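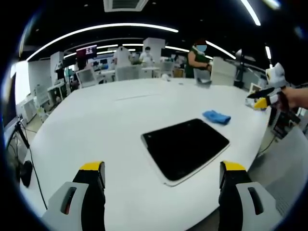
4 min read

So my building switched to "probiotic" surface cleaner in August and I've been grumpy about it ever since. A thread, mostly questions.

The stuff is called Wornix. It comes in a gray bottle with a leaf on it. The notice in the lobby said it "keeps cleaning after you stop." I read that line three times waiting for the elevator and I still don't know what it means.

The pitch, as far as I can tell: instead of killing everything on a counter, you spray friendly bacteria on it, and they eat the grime and crowd out the bad ones. I can believe bacteria eat grime. What I want to know is how much, how fast, and compared to what.

Because "compared to what" is where these things usually fall apart. Compared to doing nothing? Sure, I'd hope so. Compared to dish soap, warm water and a rag? That's the test I'd pay to see, and I couldn't find it anywhere on their site.

What I did find: "86% of users noticed a difference." Noticed a difference! My neighbor noticed a difference when they changed the light bulbs in the stairwell. She thought it smelled cleaner.

I wrote and asked how many users that was. The reply took a while and was very friendly. It said the figure came from "a home trial" run by a company called Stetus. It didn't say how many homes.

I asked again. The second reply said 80 people, all of whom got a free bottle. I have nothing against free bottles. I do think you tend to be nice about a thing that showed up at your door for free.

And did anybody get a bottle of plain water with a bit of scent in it? That one got no reply at all. 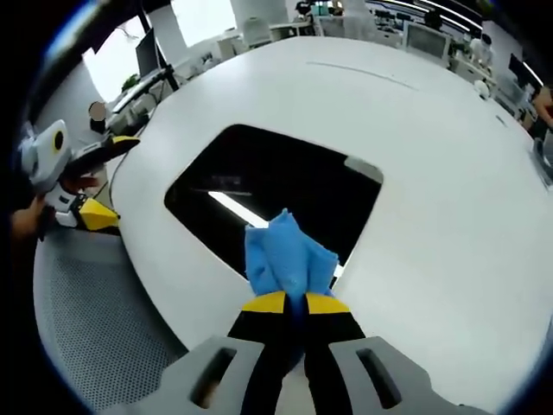
The part that bugs me most is how these products get credit for the wiping. You spray, you wipe, it looks better. Most of what you're looking at is the wiping. Do the same with tap water on a kitchen table that has nothing worse than toast crumbs on it and you'll be pretty pleased with yourself.

Someone is going to say "but the smell." Yes, the smell is nice. It's lemon and something. Put lemon and something in anything and people will tell you it works better. I would too, I'm not above it.

To be fair to the other side for a post: I asked Sandro De Luca, who managed cleaning crews for years out in Brustusthorpe, and he likes the stuff. He says it's gentler on hands than what they used before and the crews complain less. Fine. That's a good reason to buy it, and it's one I'd believe if they put it on the bottle.

He also said, when I pushed him, that he never saw a floor come out cleaner with it. Same floors. Happier hands.

Then there's the price. A refill costs 4 times what the old cleaner did, per the minutes of the last residents' meeting, which I may be the only person to have read. You're meant to save money because you "clean less often." We're on the same schedule as before. I checked the sheet in the mail room.

Somebody at that meeting said the product had been "tested on over 1,000 surfaces." I keep turning that over. Different kinds of surface? A thousand separate countertops? One long countertop in small sections? Tested for what, and did it pass?

Before the replies fill up: no, I don't think it's dangerous. I'm not telling anyone to go home and pour bleach on things. And please don't mix bleach with other cleaners, ever, whatever your aunt does.

I also don't think the people selling it are crooks. I think they have a so-so cleaner with a good story, and the story costs more than the cleaner.

A friend who works at the Costa near me says they got pitched it too and said no, after a sales visit where the guy wiped half a counter and asked which half looked better. Well, the half you wiped, buddy.

If anyone has a real comparison, same surface, same dirt, soap on one side and this on the other, person judging doesn't know which is which, please send it. I'll read it and I'll post it even if it makes me look silly.

Until then I've got dish soap under the sink and I'm voting no on the refill contract.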